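Cullemley (card routine)

Cullemley is a close-up card routine in which four selected cards, lost in different parts of the deck, come to the top one at a time as the performer spells a spectator's name. It was devised by the Danish magician Bjarke Bach and first circulated as a set of typed lecture notes, of which 80 copies were made. Bach named it after the street where he was living.

The original handling calls for a full deck of 52 cards and one duplicate. Bach held back the duplicate until the third phase.
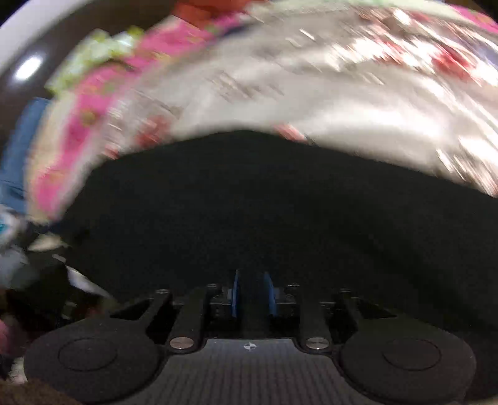

Vibeke Thygesen later published a version without the duplicate, replacing it with a side steal and a short false cut. Her handling takes up 32 pages of the Sonetgate manuscript, including a section on names with fewer than four letters. Most performers now learn this version first.

Todor Kadrić adapted the routine for the stage using jumbo cards. His version drops the fourth selection and ends with a prediction in a sealed envelope.

See also: Ambitious card; Spelling trick; Side steal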